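# Coming back to boxing training after six years off - how long before I can spar?

**Posted by southpaw_returns, 12th September**

I boxed as an amateur in my twenties and had a handful of bouts, then stopped six years ago when work took over. I have just joined the Mulcahy gym in Grevmont and I am three weeks in. Bag work and pads feel all right. My wind is poor but getting better.

The gym runs an open sparring night and the coach says I can join in whenever I feel ready. That is the bit I am stuck on. I don't feel unready, but I also know my timing has gone, and the lads who turn up are mostly ten years younger than me and quick.

I used to box at 60 kilos and I am now well over that, so my old headguard still fits but my old gloves feel wrong. They are 12 oz and I gather most places want 16 oz for sparring. I have seen a pair of Monina 16s for sale second hand and wondered whether used gloves are a bad idea.

So really two things. How long did other people leave it before sparring again, and what should I have sorted out first? I have no plans to compete, or not yet anyway. There is a club show at Tinen next spring that I have half an eye on.

---

**tinen_corner**

I came back after a shorter break than yours and left it eight weeks. I would have been better leaving it twelve. The fitness came back quickly enough, but my neck and hands did not, and I sprained a thumb in the second session because I was throwing punches my wrists weren't used to landing any more.

What I would do in your place is split it up. Spend the first month on bags, pads, skipping and footwork. In the second month ask the coach for technical work with a partner, where one of you only jabs and the other only defends, then swap over. Do body-only rounds after that. Open sparring comes last, and for the first few times pick your partner yourself and agree the pace before the bell.

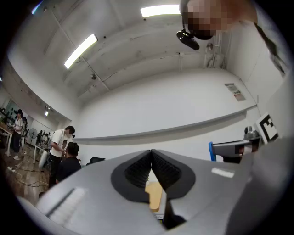
Three rounds is plenty to begin with. People who have boxed before tend to remember how they used to do six and go looking for it, and by the fourth they have their hands down by their waist. Get out while you are still tidy. You can add a round every couple of weeks.

On the practical side:

- Get a new gumshield. A six-year-old one will not fit the way it did, especially if you have had any dental work.
- Check the padding on the headguard. If it stays flat when you press it with your thumb, replace it.
- Wrap your hands properly every time, bag work included.
- Have an eye test if you haven't had one lately.
- If you do want the show at Tinen you will need a medical and a current card, and the paperwork can drag on. I sent mine off in August one year and was still waiting when the season started.

Second-hand gloves are fine for bags. For sparring I wouldn't, unless you can handle them first. The padding over the knuckles breaks down and it is your partner who gets the worst of it. Yes to 16 oz.

---

**gumshield99**

Just get in there. You'll never feel ready. I had four years out and sparred in my first week and it was fine, bit of a bloody nose. Wear 16s and tell them to go light.

---

**ringside_ledger**

I would go with the first reply over the second, though gumshield99 has a point that you can put it off for ever.

A few things to add. I coach beginners two nights a week and we get plenty of returners. The fitness test I give them is simple: a warm-up, then six three-minute rounds on the bag with a minute between, and I watch the last one. If the feet are still moving and the hands go back to the chin after each punch, we start partner work. If not, they carry on for another fortnight. No one has complained much.

Weight matters as well. If you are carrying a good bit more than you used to, your knees will notice before your lungs do. Skip on a sprung floor or a mat if the gym has one, and go easy on road running at first.

For gloves, I paid 159 for my last sparring pair and they have lasted, but you can spend half that and be safe. Buy lace-ups only if someone is always there to tie them.

Also tell the coach about any knocks to the head you had in the old days, even ones that seemed small. He should be asking you, but not all of them do. And if you get a headache after sparring that is still there the next morning, stay out of the ring and see a doctor before you go back.

---

**southpaw_returns**

Thanks all. I tried the six rounds on the bag last night and the last one was not pretty, so partner work can wait a fortnight. New gumshield ordered. I have left the Moninas alone and will try some 16s on in the shop.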